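Omberg's stamping kit is finally on sale, and I got to play with one first

If you've been reading this page for a while you know I have a soft spot for small robots that do one dull desk job over and over. So when Homum (the folks who run the little automation showroom in Waddale) told me they'd be the first shop around here to carry the new Omberg seal stamping kit, I pretty much invited myself over. It goes on sale there on 7th April, and they'll have a demo bench running all that week so you can try it before you spend anything.

Quick rundown for anyone who missed my post back in November. The kit is an add-on for small tabletop arms. You get a clamp for the stamp, a tray that keeps the ink from sliding around, a paper guide, and the software, which is really the part you're paying for. You show the arm where the ink is and where the paper is, you do a few practice prints, and then it inks, presses, lifts, and does it again. You bring your own arm and your own seal. The price at Homum is 217 dollars, and that includes 2 spare sets of clamp pads, which you will want, trust me!

Who on earth needs this? More people than I figured. Homum says most of the early calls came from print sellers and calligraphy schools, people who put a red seal on every single sheet and have the sore wrists to show for it. There's also a tea shop that stamps its paper wrappers by hand right now, and they've already put their name down.

The thing I was most curious about was the ink. Self-inking stamps are easy, and lots of cheap gadgets can handle those. The traditional red paste is a whole different animal. It's thick and lumpy, it has fibers in it, and if you push too hard you get a blob, and if you go too light you get half a character. I've been stamping my own book labels with it for years and I still mess up plenty.

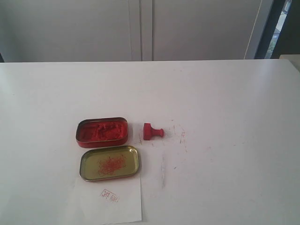

Red paste gets on everything, too. A lumpy tin of the stuff, a seal lying on its side, and pretty soon there are little red smudges on a nice white tabletop and loose threads tangled in the lid. Prints come out faint in one spot and broken in another. Anybody who does this by hand knows the look, and it's the mess Omberg says it had in mind when it wrote the new dabbing routine. The arm taps the paste lightly several times, turning the stamp a bit between taps, where the older version just went straight down once and hoped for the best.

So does it work? Mostly, yes! I ran a batch of 80 sheets on the demo arm, plain copy paper, with a small square seal I brought from home. The first few were way too pale, so I bumped up the pressure setting and started over. After that I got a batch I'd be happy to mail out, apart from a handful near the end where the paste needed stirring and the arm just kept on dabbing at the same dried-out patch. You still have to stir it yourself. I asked about that, and it's on Omberg's wish list, but there's no date for it.

Speed is fine, nothing wild. Some 83 prints an hour was what the screen showed me once things settled down, and I can beat that by hand for maybe ten minutes before I get bored and start putting them on crooked. The arm doesn't get bored. It was still lining them up neatly when I came back from lunch (I had the dumplings across the street, very good, go hungry).

A couple of gripes. The clamp likes a seal with straight sides, and mine was OK, but one with a skinny stem and a round knob had to be wrapped in a rubber sleeve before it would stay put. Omberg sells the sleeve separately, and I think it should just be in the box. The paper guide is also on the small side, so if you stamp big scrolls you'll be sliding them along by hand. And the manual, oh boy. The setup pages are okay, but the part on cleaning is one short paragraph, and cleaning is half the job with this ink!

If you don't feel like buying, Akpalu is offering a rental with setup included, minimum one month. They'll come out, bolt everything down, and teach it your seal and your paper. I haven't tried that service yet, so I can't tell you how patient they are.

Homum is open late on the first day of the demo, and you can bring your own seal as long as you wipe it down first. Bring an old shirt too. I wore a cream sweater, and I'm still working on the left cuff.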